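Intermittent fasting and morning workouts, anyone doing both?
Forum: Eating & Weight > General

troleo_48
I've been doing an eating window of noon to 8 pm since August. Down 14 pounds, which I'm fine with. The problem is I moved my gym time to 5:30 am because of a shift change and now I'm dragging by ten. Do you eat before, eat after, or just wait it out until noon? Black coffee only at the moment.

plainoats
Eat after. Move the window. I did 7 am to 3 pm for a while and it was the same number of hours, just earlier. Dinner with the family was the hard part.

SkorwoodRunner
Disagree. You get used to it. I run fasted most mornings and the first three weeks were bad, then it was normal. Check your salt first. I put a pinch in my water bottle and the headaches quit.

troleo_48
Moving the window would mean no supper at home, so that's out. I'll try the salt. How much is a pinch?

SkorwoodRunner
Maybe an eighth of a teaspoon in a big bottle. I don't measure.

gravelpath
If you have blood pressure trouble, ask your doctor before you start adding salt to things. And running easy fasted is different from lifting heavy fasted. What are you doing at the gym?

troleo_48
Lifting, mostly. Squats and rows, then the bike for 17 minutes. Blood pressure is fine.

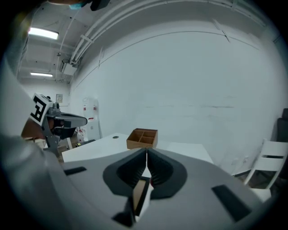 Close up

plainoats
Then I'd really eat something after. Two eggs and toast at 7 won't undo anything. You lost the weight by eating less, and the clock just helped you do it.

SkorwoodRunner
The clock is what works for a lot of people though. Once I let myself have breakfast "just on gym days" I was having it every day, plus a snack. Gained back nearly all of it over one winter.

plainoats
That's you. Some people can have eggs and stop.

adley_kitchen
I split the difference. Gym days I eat from 7 to 8 in the morning, then nothing until 1, then a normal supper by 7. Other days I do noon to 8. Weight has held steady. Soriano makes a plain yogurt I like for the early one, our store keeps it by the cottage cheese.

gravelpath
What adley said seems reasonable. Also how much are you sleeping? Up at 5 for the gym and supper ending at 8 doesn't leave much room.

troleo_48
Six hours, a bit less sometimes. I'll try the yogurt on lifting days for two weeks and keep the rest the same. Going to bed earlier is a separate fight.

SkorwoodRunner
Write down what you eat those two weeks.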